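Crafts and Décor > Faux Florals > Construction and Mechanics

Thread: Stem length for 2 hydrangea + 4 rose, mixed wire gauges

Posted by stemgauge
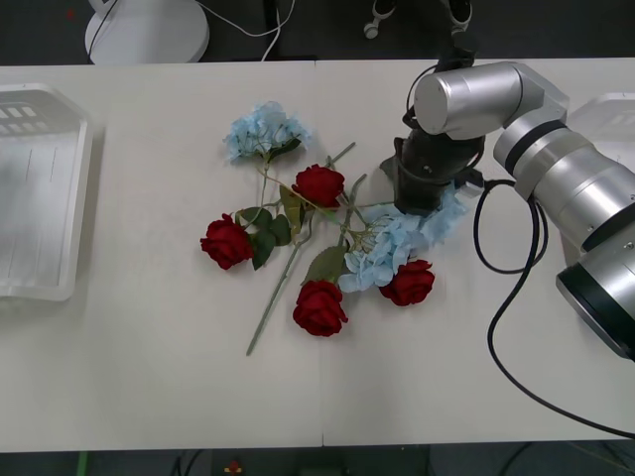

Stems laid out before cutting. Two blue hydrangeas, four red roses.

Working out a low arrangement for a hall table. The vessel is a Neston ceramic cylinder, 300 mm tall, narrow mouth. Components are as laid out. I'm after opinions on three points before I get the cutters out, because a cut stem stays cut.

1. Final stem length. At full length the heads sit too far above the rim and the whole thing wants to tip.
2. Order of insertion. I had planned hydrangeas first as the mass, roses second.
3. Whether to strip the lower leaves or leave them on to hide the rim.

The rose stems are coated wire. The hydrangea stems are thicker and stiffer, and I suspect a different gauge of core.

Posted by wirecore_27

Length first. The usual rule is that the visible height above the rim should be one to one and a half times the vessel height. For a 300 mm cylinder that gives you 300 mm above the rim at the low end. For a hall table viewed while standing I would go lower again and ignore the rule.

Don't cut yet. Bend the bottom of each stem back on itself into a J and test the height that way. A fold can be straightened and a cut can't.

Posted by drybench

Disagree on the J bend for hydrangeas. The core on the thicker stems work-hardens at the fold, and if you straighten it and refold in a second spot it will often crack the plastic coating. Fine for roses. For the hydrangeas, stand the stem in the empty vessel and raise or lower the floor with packing until the head is where you want it. Then measure and cut once.

Posted by wirecore_27

I've folded plenty without cracking them. Depends on the coating. The cheap PVC goes brittle, the PE type doesn't.

Posted by drybench

And the OP can't tell which is which without cutting one. So we are back to packing.

Posted by Eastfacing

On insertion order: hydrangeas first, yes, but offset them. Two heads at the same height read as a pair of headlights. Drop one so that its upper edge meets the lower third of the other. The layout in the photo already has one above and one lower to the right, and I would keep that relationship when it goes vertical.

The roses then go in the gaps. With four, avoid a square. One tucked high against the upper hydrangea, where you already have it, then the rest stepped down unevenly.

Posted by stemgauge

The offset was by eye, but I agree it looks better than level. The lower hydrangea is the larger head, so that also puts the mass near the rim.

Posted by kaolin_and_grit

Leaves. Strip anything that would end up inside the neck. Leaves below the rim act as a wedge, and the stems will creep upward over a few weeks as the fabric recovers its shape. Keep the ones directly under each bloom. If you want rim cover, wire the stripped leaves back on as a collar afterwards. Takes ten minutes and you control where they sit.

Posted by Eastfacing

I leave them on and have never seen creep. The friction is useful in a narrow mouth. Without it you need foam.

Posted by kaolin_and_grit

You need foam anyway. Dry floral foam, the grey or brown kind. The green wet foam crumbles under wire stems and you end up with dust through everything. I cut a plug slightly oversize, press it in, and leave a 6 mm gap below the rim for moss or gravel.

Posted by stemgauge

Any reason not to use gravel for the whole fill? I have a bag of Clorkico pea gravel left over from a drainage job, and the weight would help with tipping.

Posted by drybench

Gravel for the bottom third, foam above. Gravel to the top lets the stems rotate. A hydrangea head is heavy relative to its stem and will swing to whichever side it likes. Pour slowly, too. Ceramic that size can chip inside if you tip the whole bag in.

Posted by wirecore_27

Rotation is solved by crossing the stems below the rim so they lock each other. Old method, no foam required. The lot in the photo is already crossed at several angles. Gather it in one hand at the crossing point, turn it, bind with tape at that point, and lower the bundle in as a unit.

Posted by drybench

A spiral-bound bundle works with fresh stems because they are all roughly the same stiffness. With mixed gauges the stiff ones push the soft ones out of line. I've tried it with hydrangea and rose together and the roses all ended up leaning out.

Posted by wirecore_27

Then bind the hydrangeas first and add the roses outside the tape with a second binding. Two-stage. It does hold.

Posted by tincture_blue

Colour note, if anyone is interested. The powder blue is going to shift before the red does if the hall gets direct sun. In my experience the pale blues go grey within a couple of summers. A UV spray slows it. I use the Zadine matte, two light coats from a distance, outdoors. The gloss version makes the petals look wet and I would avoid it on roses altogether.

Posted by Eastfacing

Test the spray on a leaf first. Some of the dark green dyes bleed with solvent propellants.

Posted by stemgauge

No direct sun, the hall faces south. I'll skip the spray for now.

Current plan: gravel to one third, foam plug, hydrangeas offset and cut to length after packing, roses J-folded and adjusted. Lower leaves stripped and kept aside. The one long thin stem trailing down to the left I may leave uncut and bend over the rim, subject to how it looks.

Posted by kaolin_and_grit

Sound plan. Use proper wire cutters. Florist scissors will not survive the hydrangea cores.

Posted by wirecore_27

Still say you could skip the foam. Makhubela cloth tape is the one to get if you change your mind, it grips coated wire better than the paraffin stuff. Leave the trailing stem long until everything else is fixed.

Posted by stemgauge

Noted. Foam plug is cut and sitting in the vessel. Hydrangeas go in tonight.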